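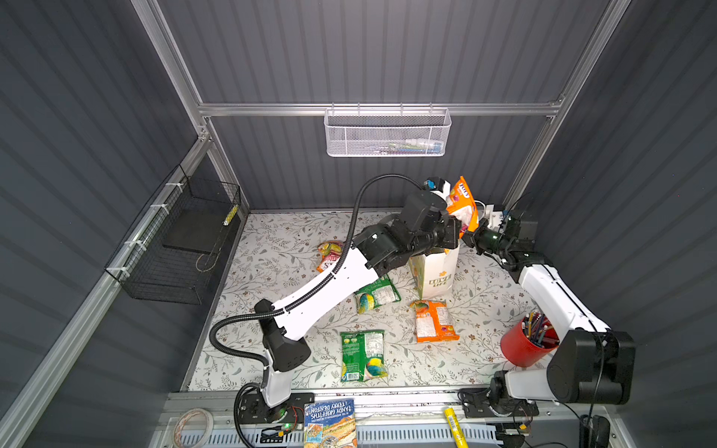 Search this site Search Go
Posted in: Members' Builds, Robots & Automation

Karnon can pack a bag (sometimes!)

If you've been anywhere near the back corner of the Kwok workshop this spring you'll have heard the whirring, and probably somebody cheering over a bag of chips. Karnon is the two-arm build that got going in January, and it has reached the stage where it's a real joy to stand and watch. The job it's learning is one we all do at the store without thinking: pick up packets, get them into a paper bag, try not to crush anything or knock the bag over. We asked for a proper write-up for the newsletter and got one the same evening, so clearly the enthusiasm is catching.

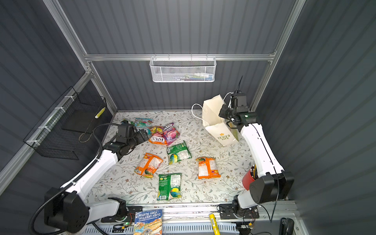 Words by Afiq Sembiring | Jemoscombe Makers' Newsletter | 13 Apr 2024

Snack packets are horrible things to pick up, and I've grown very fond of them. A block of wood sits there and lets you grab it. A packet slides, crinkles, folds over on itself and then springs back just as the fingers close. Go in too high and you pinch air, go in too low and you're pushing the mat along. And if two of them overlap, you often get both, or you get one and drag the other halfway across the floor with it.

So we went from blocks straight to snacks, and I'd do the same again. The mix on the mat keeps changing but the two orange ones and the two green ones are regulars. Having matching pairs is great for testing, since the same packet lying at a different angle can be a completely different problem. The Fox's packet with the bright red logo has become a bit of a favorite with the Saturday crowd.

The frame is aluminum extrusion with corrugated gray panels for the walls. The whole budget was $700 for the enclosure and everything bolted to it, arms not included, and we came in under by reusing a lot of odds and ends from the scrap shelf. The baskets are a good example. There's a white one hanging from the back rail and a black wire one zip-tied to the left wall, and I can't recommend zip ties enough for this stage of a build. We moved that black basket twice in one afternoon and it cost us a few snips. If it had been bolted we'd have left it in the wrong place and grumbled.

The arms sit at the front corners, and each one can get most of the way to the back wall. That took a while to get right! Our first layout had them closer together and they spent their time getting in each other's way. Now the usual split is that one arm goes hunting in the pile while the other looks after the bag. The paper bag (white, LOVE LIFE on the front, and yes, we've all grown attached to it) has to be standing open for any of this to work, and paper bags love to lean. Putting a gripper up against the side of it is the simplest fix we've tried and still the best one.

The other thing we're working on is having both grippers share a packet and lower it in together. It's slower, but when both sides let go at the same moment it is such a pleasing thing to see. When they don't, the packet swings around and hangs off one gripper like washing.

Cables were the biggest headache by far. The left arm has that thick corrugated conduit running up it, and you need a generous loop so the wrist can turn without tugging. Too generous and it flops onto the mat and shoves the packets about. We went through several lengths. My advice to anyone starting out is to move the arm by hand to every awkward corner before you trim anything, and then leave a little extra anyway.

For software we're on Firero, which a few of you will know from the plotter project. The part I like is being able to drive the arms ourselves, save the good runs and play them back at half speed to see where a grab went wrong. Nearly always it was the approach angle. Coming in tilted beats coming straight down for anything flat and shiny.

Next on the list is harder stuff. We'd like to try the pen cup, lifting it without tipping out the colored pencils, and after that maybe a paperback. There's an Andy Griffiths and Terry Denton one on the front rail that several people have asked to see picked up. A thin book lying flat on a mat sounds easy until you try to get a finger under the cover.

If you want a turn at the controls, come by on any open evening and ask for Karnon. You don't need to know any code, and we'll show you the stop button first. Packets with unusual shapes or very slippery wrappers are very welcome, full ones please, as the empties just blow around.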